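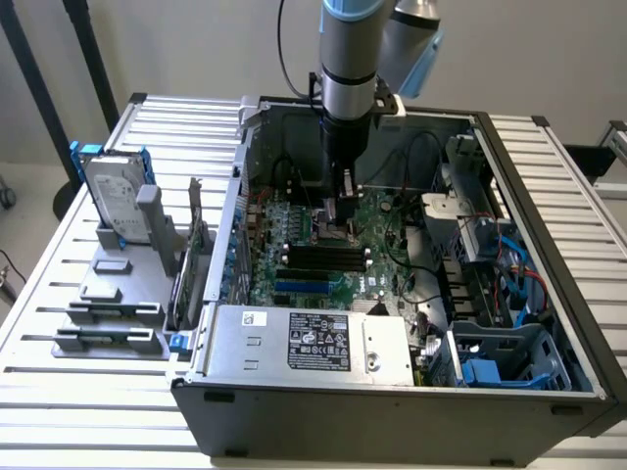 Section 3. Warping Your Plikik Loom

This is my favorite part of the whole guide! Once the warp is on, you have a real loom in front of you and the weaving can start the same evening if you like. Set aside a couple of hours the first time. Your second warp will go much faster, and by your fourth or fifth you'll be doing it with the radio on.

Before you begin, you should have the loom assembled (Section 2), the heddle in the neutral slot, and both beams turning freely. You will also need:

Warping peg and its clamp
Threading hook
Sharp scissors
One cone of smooth cotton or wool yarn
A few sheets of heavy paper, cut to the width of the back beam

Note: Choose a yarn that doesn't stretch much and doesn't shed. Fuzzy mohair is gorgeous, but save it for weft until you've got some practice. Daven 8-ply wool is what we used for the sample scarf and it behaves beautifully.

3.1 Measuring the warp

1. Clamp the loom to a sturdy table with the back beam facing out over the edge.

2. Clamp the warping peg to a second table or a shelf, straight out from the back beam. For the sample scarf, the distance from back beam to peg is 121 inches. That gives you a generous scarf plus fringe, with a bit left over for the knots.

3. Tie the end of your yarn to the back apron rod, at the left side of where your weaving will be. A plain double knot is fine.

4. Push the hook through the first slot in the heddle, catch a loop of yarn and pull it through. Walk the loop to the peg and drop it over.

5. Go back, take the yarn around the apron rod, and pull a loop through the next slot. Keep going until you have loops in 44 slots. (Yes, it's a lot of walking. Wear comfy shoes and put the cat in another room!)

6. Cut the yarn and tie it to the apron rod.

Caution: Don't pull the loops tight as you go. The peg will lean toward the loom a little more with each one, and your last loops will come out shorter than your first. Just snug is enough.

3.2 Winding on

7. Tie a piece of scrap yarn firmly around all the loops, about a hand's width from the peg. Slide the loops off and cut through the end.

8. Hold the bundle in one hand with an even, gentle pull and turn the back beam with the other. A helper is wonderful here. Feed in the paper as you turn, so that each layer of yarn sits on paper and not on the layer under it.

9. Stop when the cut ends hang some 8 inches in front of the heddle.

Caution: Keep the pawl engaged whenever you let go of the beam. If it slips, the warp unrolls in a hurry.

3.3 Threading the holes

10. Each slot now holds two threads. Take one of them out and pull it through the hole just to the right. Leave the other where it is.

11. Repeat across the heddle, then look along it from the side. Every slot and every hole should have a single thread.

12. Tie the ends to the front apron rod in small bunches, starting in the middle and working out to both sides. Pat the warp with a flat hand. Tighten any bunch that feels soft.

Tip from Florante Bañez, who wove the sample: use a bow knot for the first pass. You will want to adjust at least three of them!

Raise the heddle, then lower it. If you see a clear gap between the two sets of threads both ways, you're ready for Section 4, where we wind the shuttle and weave the header.

Revised June 2020. Threading diagrams by Jayson Fajardo.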